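4.3 What the leak scores can and cannot tell us

The Drallolora protocol treats a decorative pillow as a sealed bag with a known content. It is weighed, used, weighed again, and the difference is called loss. We followed the protocol because the earlier work we wanted to compare with had followed it, and we report the results in the form it asks for. We are less sure than its authors that the result means much in a living room.

The first problem is the starting weight. Pranen, the supplier of the covers and the filling, lists the large pillow at 718 grams. Ours did not all match that figure when they came out of the bag, and they did not match their own earlier weights after a night in the room. Feather filling takes up moisture from the air, and so does cotton. A damp evening can put back on the scale what a torn seam let out during the day. The Lehner tables include a correction for humidity, but it was worked out for flat samples of cloth in a closed box. We know of no test in which it was tried on a stuffed pillow leaning against a sofa. We applied it, and we also give the uncorrected values in the appendix, where a reader will see that two of the pillows appear to gain filling over the course of the study. We do not believe they did.

The second problem is what counts as one use. The protocol asks for 200 handlings per pillow, and a handling is defined as a lift, a squeeze and a return. That definition suits a bench. On a chair or a couch, people squeeze a pillow without lifting it, or lift it by one corner, or push it aside with an elbow and never put it back. The Sendex press, which earlier studies used in place of handling by hand, applies the same load to the middle of the pillow every time. It is repeatable, and we see why people like it. But the middle of a pillow is the part least likely to fail. In our set the damage was at the seams, mostly near a closure, and a press that never pulls on the seam is bound to make every pillow look better than it is. The claim that double-stitched covers "do not leak in normal use" rests entirely on press data. We would not repeat it.

The third problem is visual grading, which was meant to cover for the weaknesses of the other two measures. A grader gives each pillow a score from clean to open according to how much filling shows at the edges. The trouble is that what shows depends on how the pillow is held and what is behind it. A few white wisps along a seam are plain to see against a dark gray fabric and easy to miss against a pale floor. Turn the pillow over and the same seam is hidden. Squeeze it from both sides and the edge opens, so that a pillow with a modest tear looks as though it has burst. The protocol says nothing about any of this. It asks for "a representative view" and leaves the choice to whoever is standing there.

We tried to see how large the effect was by grading from more than one position in the same session, with the furniture left as it was. The graders worked on their own and were not told which views belonged together. Agreement was good for pillows with intact seams, which is the easy case, and poor for those with an opening. Most of the disagreement came down to one thing. Some graders scored the size of the opening and others scored the amount of loose material, and these are different properties. A short slit can let out a great deal of filling, while a long one with a matted lining behind it may let out very little. The grading sheet has a single box for both.
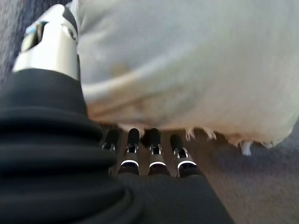
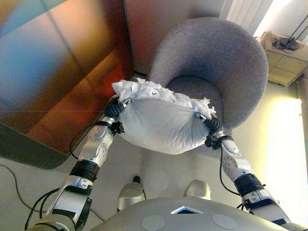
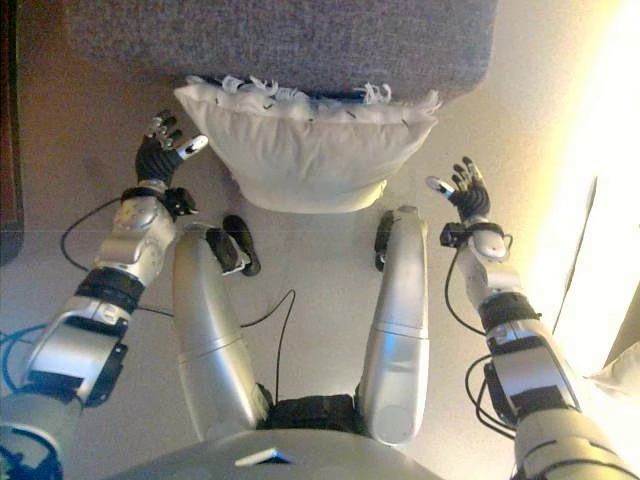

Figure 2. Views from the living-room session.

A stricter grading sheet would help, with separate boxes for the opening and for the loose material, and a fixed rule about how the pillow is to be placed. We doubt that it would help enough. Filling that has left the cover does not stay where it can be scored. It clings to upholstery, works its way into the gap behind a seat cushion, or drifts under the furniture, and by the next morning a good part of it has been moved by whoever walked through. Collecting it with a lint roller, as the protocol suggests, also collects the lint of the chair. When we rolled the seats before any pillow had been brought in, the sheets came away with a visible gray nap, and separating this from down by hand was slow and open to argument.

For these reasons we read the ranking of covers in Table 2 with caution. The order at the top holds under every scoring rule we tried, and we are willing to say that the covers with a bound inner seam lost less filling than those without. The order in the middle changes with the humidity correction, with the choice of grader and with the side of the pillow that happened to face up. We see no basis for recommending one of these covers over another, and certainly none for printing the difference on a label.

It could be objected that a household pillow does not need a test of this kind at all, and that a person who finds feathers on the rug will draw the right conclusion without a scale. We have some sympathy with that view. Section 5 looks at repair instead, and asks whether resewing a failed seam restores the pillow or only moves the weak point a little further along the edge.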